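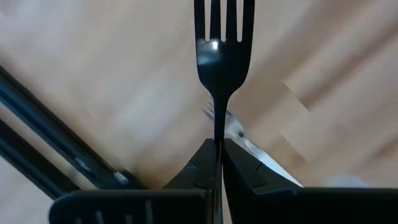
Blog > Odds and ends > Giving up disposables

In January I decided to stop using throwaway cutlery, cups and food boxes for as long as I could manage. I had no great plan. I had emptied the car and found a carrier bag in the boot holding nothing but lids, stirrers and forks in little clear wrappers, most of them never opened. That annoyed me enough to start.

I work in Stenlow and travel in from Brerkier, so on most working days I eat two meals away from home. Breakfast is on the train and lunch is wherever I happen to be. Before this I bought both. I never asked for a fork, it just went in the bag with the food, and I'd get home with it still in there.

The first week was mostly forgetting. I left the house without the cup, then with the cup but without anything to eat with, and one lunchtime I ate rice salad with the lid of the tub folded over. After that I put a set in my coat and a second set in my desk drawer and the problem more or less went away. The set is a dinner fork, a teaspoon and an old table knife with a round end, rolled up in a tea towel. I looked at the proper travel sets in the shops and they cost more than I wanted to pay for something I already had in the kitchen.

Washing up was harder than carrying. The sink at work is small and there is usually a queue for it just after one. I now wipe everything with a paper napkin and wash it at home, and yes, I know the napkin is a disposable as well. I have let myself off that one.

Shops vary. The bakery by Stenlow station will put a roll straight into my own box without any fuss. The coffee place next door takes my cup but makes the drink in one of theirs first to get the measure right, then throws theirs away. I have asked them twice about it and I don't go there now. The supermarket salad counter won't let you use your own tub at all, they say it's the scales. The market in Darkton is good, but I only get over there once a month or so.

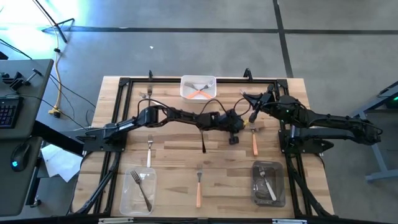
Dark handle on pale wood.

I kept a tally on the back of the calendar for the first few months. I wrote down every item I turned down or did without, and separately every one I ended up using. By the time I stopped counting the first column had reached 200 and the second had reached 9. Of those nine, 3 were cups on the same bad day, when the trains were off and I was stuck on the platform at Nyberg until half past eight in the evening. It was cold and I'd have drunk out of a shoe.

People have asked whether it saves money. A little. The bakery takes a bit off if you bring your own box and the train trolley takes a bit off for the cup. What saved me more was making lunch at home, which I started doing because it was easier than arguing at the salad counter. I am not a good packer of lunches. It's leftovers, mainly, or cheese and whatever is in the bottom of the fridge.

As for the bag from the car, I counted that too before I got rid of it. There were 474 pieces, if you include every stirrer and sugar stick, and I do. The council won't take that sort of plastic in the kerbside box. I kept back a handful of the forks for the garden, where they go in upside down between the seedlings to put the cats off, and the rest went to the community hall, who said they would use them up at the summer lunch.

The garden ones have worked on one cat out of two.

I still haven't sorted out takeaways. The chip shop wraps in paper, so that's fine, but the curry comes in plastic tubs and I haven't yet had the nerve to walk in with my own saucepans. My neighbour does it with a casserole dish and says they don't mind. I might try it when it's quiet, early in the week - though I'd want to ring first and ask what size of pan they'd need for the dal.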